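Room styling and shelf tidy — your questions
Ranunis Home Help, Plalunton

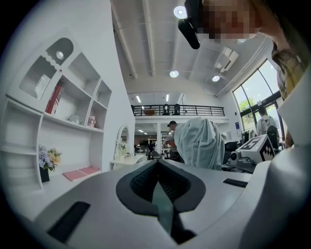
Booking

How long does a visit take?
Most bedrooms and dressing corners, 3 hours. Shelving on its own is quicker. Big wall units with odd shaped compartments take longer, no flat rate for those, ask first.

Which days?
Every day but Wednesday. Last start is 13:00.

Can I ask for the same person?
Yes. Put the name in the notes box. Jhosep Ayala gets booked up early so give a second choice.

Shelves and niches

My unit has curved compartments and nothing sits right. Help?
Common one. Tall things in the tall gaps, a single book standing up is fine, small figurines on the middle shelf where you can see them. Leave a bit of empty shelf. Notebooks lie flat, side by side.

Do you dust the built-in lights?
Outside only, switched off and cool. We dont change bulbs.

Flowers on a long low shelf, good idea?
Fine, in a heavy vase. A black one shows off purple and yellow nicely. Keep paper well away from the water — we've seen some sad diaries.

Pleated ornaments and shades?
Soft brush, along the folds. No spray.

Vanity and mirror

Do you move what's on the desk?
Yes, and it goes back the same way unless you say otherwise. Jewellery you put away yourself before we come.

Will you hang an arched mirror?
No. Standing ones on a desk we can shift and clean.

Paying

Deposit?
Taken when you book, comes off the final bill. Refunded if you cancel by noon the day before.

I have a Lý gift card, where does the code go?
Last page, under the address. If it says code 3845 the card hasn't been activated, go back to the shop were you got it.

Anything else, use the contact form. Replies same day mostly, slower in December.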